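Community & Giving | Neighbors

Jul 19, 2025
By a Wilberg resident

I signed up for the Yazzie Street repair day in April mostly for the donuts, and I ended up on porch duty! 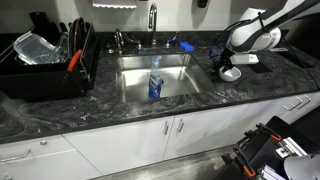 Porch duty means scraping. Avov, the hardware store, gave us 400 dollars in supplies, and I used up plenty of their sandpaper (my poor thumbs).
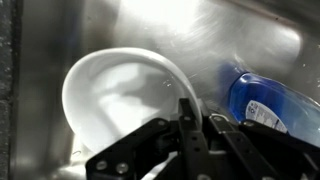 Getting on the list

Gukero, the group that runs these days, picks 2 homes each season. You send in a form, they call you back, and that's it. 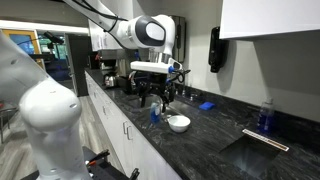
Kitchen counter and sink.

I'm going again. My neighbor wants in too, and she's way better on a ladder than I am.
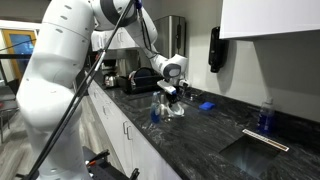
Do I need my own tools?

Just gloves. Gukero brings the rest in a van.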